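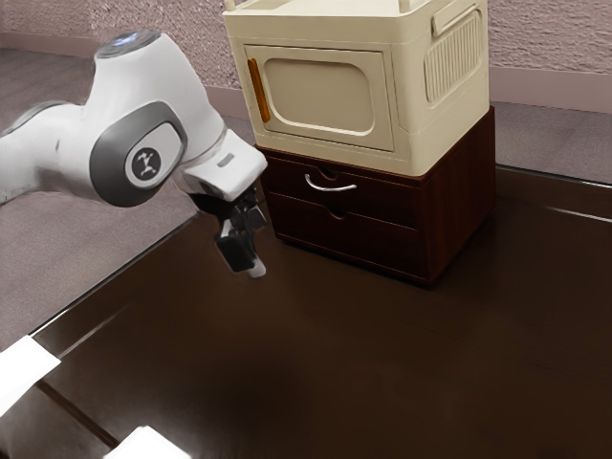 Figure 3. Simulated workspace for the articulated-furniture tasks. The arm is at a pre-grasp pose beside the stacked drawer unit and cabinet.

4.2 Handle-Conditioned Planning in Simulation

We evaluate the planner on furniture whose moving parts are opened in different ways. In the layout of Figure 3, a two-drawer wooden unit stands on the table and carries a cream-colored cabinet on top. The upper drawer has a bar handle and a finger notch, the lower drawer has a notch only, and the cabinet door has a vertical handle along one edge. A policy that has learned to look for a bar will do well on the first of these and has no obvious starting point on the second.

All scenes are built with Jilo, our scene composition tool. Jilo takes a furniture mesh with joint annotations, places it on the table, and writes out a scene file together with the collision geometry used by the planner. Collision meshes are convex pieces fitted to the visual mesh. Notches are lost in this step unless the panel is split around them, so we split every panel that has a notch and keep the opening as free space. Skipping the split causes the planner to report that no fingertip pose inside the notch is reachable.

The furniture meshes come from the Plastivlow set, which we cleaned for this work. Cleaning consisted of fixing inverted normals, setting joint limits, and assigning a friction value to each sliding joint. Surface materials were left as they were. We kept the glossy table finish in the evaluation scenes as well, although it places reflections of the furniture in the camera view and these affect the segmentation stage, as discussed below.

Perception. A segmentation network labels each pixel as fixed body, moving panel, handle, notch, or background. Labeled pixels are projected into the depth image and grouped into part hypotheses. Each hypothesis stores a contact region, an approach direction, and a joint type, either prismatic or revolute. For handles, the approach direction is taken along the normal of the panel. For notches it is tilted from above, and one finger is assigned to enter the opening while the other stays clear of the panel.

The network was trained on 1,683 rendered images with random lighting, table material, and camera pose. Images used for training do not appear in the evaluation. Reflections were labeled as background. Early versions of the training set left them unlabeled, and the network then tended to extend the lower drawer down into the table. Adding the label removed most of these errors, but we still discard any hypothesis whose points lie below the table plane.

Planning. For a given target part, the planner samples candidate gripper poses in the contact region, rejects those in collision, and solves inverse kinematics for the rest. Each remaining pose is then tested against the full opening motion. The joint model is used to predict where the contact point will be at 45 evenly spaced steps along the motion, and the pose is kept only if the arm can follow all of them without reaching a joint limit. The test is expensive compared with the grasp check, but it prevents a common failure in which the arm takes hold of a part and then cannot finish the motion. The surviving pose with the largest margin to the joint limits is chosen.

Before contact, the arm moves to a pre-grasp pose with the gripper pointing down. Starting every trial from a downward orientation costs some wrist motion for the door, where the gripper has to turn before approaching. We accept this cost so that all target parts share a start state and differences between them can be attributed to the part.

Control. Execution uses the Sundaram controller, which tracks the planned path with a Cartesian impedance law. Stiffness is high in free space and is lowered along the two directions orthogonal to the predicted opening direction once contact is detected. Errors in the estimated joint axis then appear as small lateral displacements instead of large contact forces. The controller uses these displacements to update the axis estimate, and the rest of the path is replanned if the update exceeds a threshold. We allow at most 2 replans per trial. Without the limit, a slipping contact can send the system into a loop in which each slip is read as a change of axis.

Protocol. We ran 320 trials for each method, divided equally among the upper drawer, the lower drawer, and the cabinet door on one side and a mixed set of held-out furniture on the other. A trial ends when the target joint passes the required opening, when the planner finds no valid pose, or when the time limit is reached. The three endings are logged separately. Contact with any part other than the target is also logged but does not end the trial. The scene files and random seeds are stored in the Skerkurside repository with the planner configuration for each run, and the baselines in Section 4.3 use the same files.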